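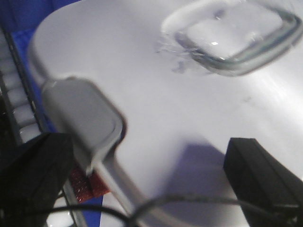

A clear glass container on a white surface.

County Court Hears Arguments in Goreck Contract Case
December 3, 2011

The county court in Jokstead heard a full day of arguments this week on whether prosecutors can use the records they took from the Goreck offices in September. The judge did not rule from the bench. A written decision is expected before the court closes for the holidays, and until then the trial date set for spring stays on the calendar.

Readers who have followed this case in earlier issues can skip the next few paragraphs. We have had a lot of new subscribers this fall, and several wrote in to ask for the background.

Goreck sells and services kitchen equipment and tableware to public buildings. Its largest customer for years has been the county, which buys from it for the schools, the jail and the two public hospitals. The contract came up for renewal last year. Four companies bid, Goreck won, and one of the losing bidders, Mạc, filed a protest with the purchasing office. The protest said that Goreck had seen the other bids before turning in its own. The purchasing office looked at the protest and turned it down in a two-page letter.

Mạc then took its complaint to the district attorney. What came out of that was a much bigger matter than a bid protest. Prosecutors say Goreck paid a consulting firm, Welesik, for market research that was never done, and that Welesik passed part of the money on to a senior buyer in the county purchasing office. The indictment lists 14 payments. The smallest of them is $3,052, which prosecutors say was the cost of a hotel stay and airfare for the buyer's family. The others are larger and were paid as consulting fees, most of them close to the end of a quarter.

Goreck, Welesik and the buyer have all pleaded not guilty. Goreck says it paid Welesik for real work and did not know how Welesik spent its own money. Welesik says the payments to the buyer were a personal loan that was being paid back. The buyer is on unpaid leave. The county has kept the Goreck contract in place, and equipment is being delivered and repaired as usual.

The argument this week

The hearing was about the search and nothing else. In September, investigators went to the Goreck offices with a warrant that covered invoices, bank statements and letters between Goreck and Welesik. They left with those, and also with the hard drives from the sales department. The drives held email going back several years, including messages that have no link to Welesik.

Goreck's lawyers asked the court to throw out everything found on the drives. They said the warrant described paper records from one business relationship, and that taking entire drives turned a narrow search into a general one. They also said that some of the email was between the company and its own attorneys, and that investigators had read it before anyone at Goreck had a chance to object.

Prosecutors answered that letters include email, and that there is no practical way to take some messages off a drive in the middle of an office and leave the rest behind. They said a separate team had been assigned to pull out anything that looked like attorney mail before the trial team saw the files. Under questioning from the judge, the lead prosecutor said that this team had been set up nine days after the search. The judge asked who had access to the drives during those nine days. The prosecutor said he would put the answer in writing.

That exchange took up most of the morning. In the afternoon the court heard from the investigator who signed the warrant application. He said he had asked for the drives in his first draft, that the language had been shortened in review, and that he had understood the shorter version to mean the same thing. Goreck's side spent a long time on this point - they had the first draft and read both versions aloud, one after the other.

Welesik has joined Goreck's motion in part. Its position is a little different, as none of its own offices were searched. Its lawyers told the court that if the email is thrown out for Goreck, it should be thrown out for Welesik too. The prosecution disagrees, and state case law on that question points both ways.
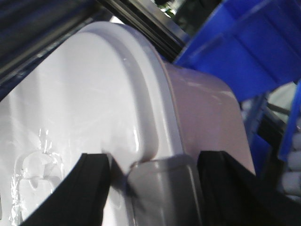 The other dispute is over what the public gets to see. The prosecution filed 2,388 pages of exhibits with its response, and large parts of them are sealed or blacked out. We asked the clerk for the public set and went through it. Some of the redactions are routine, such as bank account numbers and home addresses. Others cover whole paragraphs in the contract itself, which is a public document that anyone could have read at the purchasing office a year ago. It is a bit like the crinkled clear film in the picture, lying partly over a shape molded into the white plastic: a reader can tell that something is there and still have trouble making all of it out. We have sent the clerk a list of the pages we think were blacked out by mistake and will report what we hear.

The county attorney's office told us it did not ask for the contract pages to be redacted. Goreck's lawyers did not reply to our question by the time this issue closed. A spokeswoman for the district attorney said the exhibits had been prepared in a hurry and that a corrected set might be filed.

What a ruling would mean

If the judge keeps the email in, the case moves ahead much as it stands. The messages quoted in the indictment would be available for trial, including one in which a Goreck sales manager tells a Welesik partner that the number needs to be under the second bid and that it will be.

If the judge throws out the email, prosecutors still have the invoices and bank records, which were plainly covered by the warrant. They also have the records of the buyer's own bank, which came through a subpoena. Those show money moving. They do not show why it moved, and for a bribery charge the reason has to be proved. Lawyers we spoke with who are not involved in the case said they would expect the charges against Welesik and the buyer to survive. They were less sure about the charges against Goreck, where knowledge is the main issue.

There is a middle path. The judge could allow messages between Goreck and Welesik and keep out the rest. From the bench he asked both sides how long it would take to sort the mail that way. The prosecution said two weeks. The defense said it would want its own expert to do the sorting and could not give a time.

The contract itself

The county board has not taken a position on the criminal case. It has asked the purchasing office for a report on how bids are stored before they are opened. We have seen a draft. At the time of last year's bid, sealed envelopes were kept in a file cabinet in a shared room, and more than 20 employees had a key or knew where one was kept. There was no sign-out sheet. The draft recommends a locked room, a log, and a rule that two people must be present when any bid envelope is moved. It does not say whether anyone opened an envelope early.

The draft also says that the losing bids were returned to the companies after the award, in their original envelopes. Mạc has told the court that it still has its envelope and has turned it over to investigators. We do not know what tests, if any, have been done on it.

Mạc has a separate civil suit pending against the county, in which it asks for the cost of preparing its bid and for the contract to be put out again. That suit is on hold until the criminal case is finished. The county has an option to end the Goreck contract early with 90 days' notice. A motion to use that option was brought up at the last board meeting and tabled without a vote. Board members who spoke said they were worried about the repair side of the contract more than the supply side, especially for the hospital kitchens, where equipment under warranty has to be serviced by the company that sold it.

Dates to watch

The prosecution's written answer on access to the drives is due to the court next Friday. Defense replies are due the week after. The purchasing report goes to the county board at its next regular meeting, which is open to the public and starts at 7 p.m. in the main board room in Jokstead. Public comment is taken at the start of the meeting, and speakers need to sign up at the door.

Copies of the motion, the response and the public exhibits can be read at the clerk's counter during business hours. The clerk charges for copies by the page. Subscribers who want the index to the exhibits can write to us and we will send it at no charge.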